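Bench tips: picking a gripper for a small arm

Swapped between the Larnero two-finger and the Skurura soft pads all February. Quick notes.

– Larnero: good on hard edges. Slips on anything rounded. Set force to 62, no more.
– Skurura: forgiving, slow to let go. Wipe pads every 50 picks or they get greasy.
– Tighten the wrist screws before you blame the camera. Did that twice, wasted a evening.
– Cheap USB controller is fine for short moves. Long ones stutter.

Try the reach in the simulator first – saves knuckles and table tops. Start folded up, gripper pointing down, go slow from there.
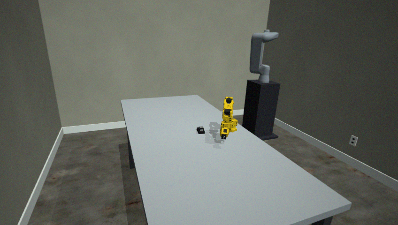 Sim setup, small yellow arm with black gripper over the table.

Then same pose on the real bench, half speed. Keep a hand by the off swich.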